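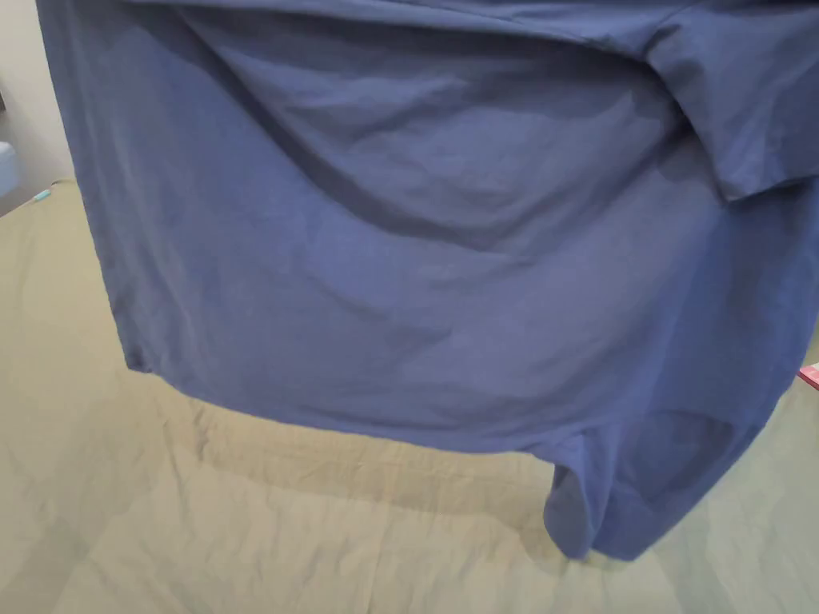

Blue tee, held up, over the bed.

Quick one for the December issue, as I'm supposed to be packing myself. A lot of you wrote in after the August newsletter asking how we get the shirts flat before they go in the donation boxes. So - T-shirts. Only T-shirts this time. Sweaters another day, maybe.

First thing, use a bed. Not the couch, not your knees. A bed with a plain sheet pulled over it is the best folding table most of us own, and it's the right height if you don't mind leaning a bit. Sheet doesn't need to be ironed. Mine never is. Just smooth it out with your forearm and get going.

Hold the shirt up by the top and let it hang. Give it a second. Cotton knit wants to drop straight and it will if you let it, the bottom half usually sorts itself out while the top is still all ripples up by your hands. Sleeves do what they like. Check the hem while it's hanging too, you'll see right away if one side is lower than the other, and then you know to move your grip over a little before you lay it down.

One good shake. Two if it's been in the bottom of the basket since who knows when. Then down onto the bed, hem first, and pull toward you as it lands.

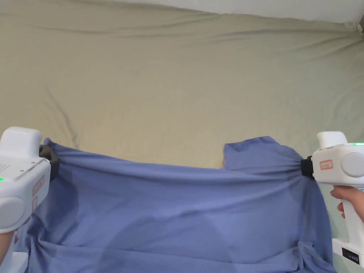 By the Gromholm Clothing Swap newsletter editor

Pulling it tight is the part people skip. Get a corner on each side and stretch it out sideways untill you see long straight lines running across under the top edge. That's enough, stop there. Any harder and you're wearing out the knit. If a bit of fabric is poking up past the edge, tuck it back under before you fold, because it'll make a lump and the lump will still be there when somebody opens the box in Duvirwood.

Then the fold itself:

Sides in to the middle, sleeves back on themselves. Bottom up to the neck. Once more if it's a big one. Smooth with a flat hand, from the middle out. Stack with the folded edge facing you so we can pull one out without wrecking the pile.

Dark and mid colors together, whites on thier own please. We had a whole box of whites come back from the Giannakopoulos hall last time with lint all over them and it took ages with the tape roller.

Boxes - the small ones from Jurnavard hold 2 stacks side by side, 10 shirts to a stack, and the lid still closes. Don't stuff socks down the gaps. I know it's tempting. Socks go in the bags.

We're at 1,349 pieces for the year so far, which is great, and I'd love another 100 before the boxes go out. Kids' sizes are what we're shortest on. Long sleeves too. Anything with a stain goes in the rag bin by the door, not back in the pile hoping for the best.

Drop-off is same place, same hours. If the side door is locked, knock loud. Labels are on the shelf under the coat hooks, size on the front, nothing on the lid.

Ok, back to my own laundry.

Contact the newsletter | © 2024 Gromholm Clothing Swap | Back to top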